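About Brakent

Brakent clears and sorts shared work tables.

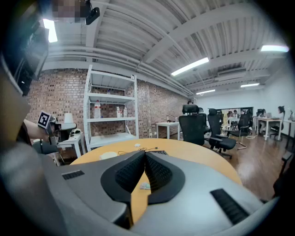
The round table with a keyboard, a thin black cable and a white cup lid, shelving behind.

Brakent is a workplace upkeep firm founded by Spyros Shehu in September. We serve small offices, studios and workshops, mostly in older brick buildings where several tenants share tables, shelving and storage. The current contract list covers 13 sites.

Scope of service

A standard visit covers table surfaces, open shelving and cable storage. Items are sorted into four groups: equipment, cables, consumables and waste. Keyboards and other peripherals go back to the station listed on the site plan. Cables are untangled, coiled, tied and labeled at one end. Cup lids and empty packets are discarded. Cards and printed matter are kept for 7 days in a marked tray at the site.

Bottles are handled separately. Drinks and cleaning products do not share a shelf. A bottle without a readable label is set aside and reported to the site contact the same day.

Shelving

We prefer open metal units to closed cabinets. Each shelf is assigned one group, and the lowest shelf is left free for items in transit. Shelf plans are drawn at the first visit and revised every six months. Clients who already have a plan may keep it, provided the labels match.

Records

Each visit produces a one-page sheet listing items moved, items held and items discarded. Sheets are stored in Ovow, our in-house register, which currently holds 1,445 entries. Clients may request a copy at any time.

Offices

Main office: Lazarević Building, second floor
Storage and supplies: Wutport

Page last revised January 19, 2019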